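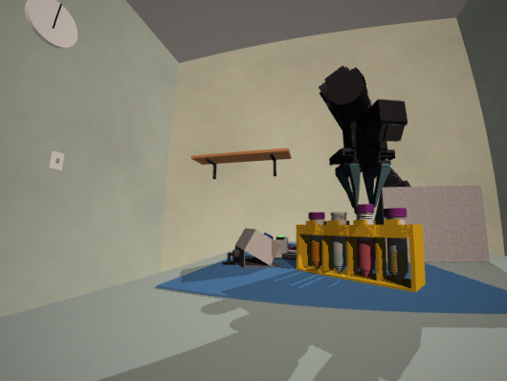

Lab Automation for Small Labs
Week 2 handout: reading the Flimalo offer
Saturday, January 20, 2024

Flimalo sells the Skomby package, which covers the arm, the gripper and a simulator license. The brochure says it "handles tubes." Handling is a roomy word. Before you sign anything, ask which tubes, in which rack, and who puts the caps on.

The price sheet lists 2,000 simulated runs with the starter license. Find out if a failed run counts. Guzmán, the reseller, said yes on the phone and no by email, so get it in writing. 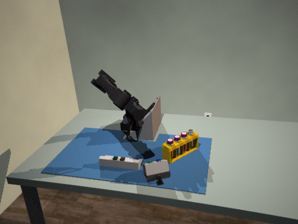

Things to try in the trial version:

Turn the rack and run the same pick again.
Mix capped and uncapped tubes.
Move the lights. Shadows are free in a simulator and your lab has plenty.

Support comes out of the Amville office, 8 to 10 on weekday mornings. Plan your emergencies to match.

For next time: one page on what you would want in the contract. "It should work" is a fine start but needs a second sentence. The February session covers service plans, bring coffee.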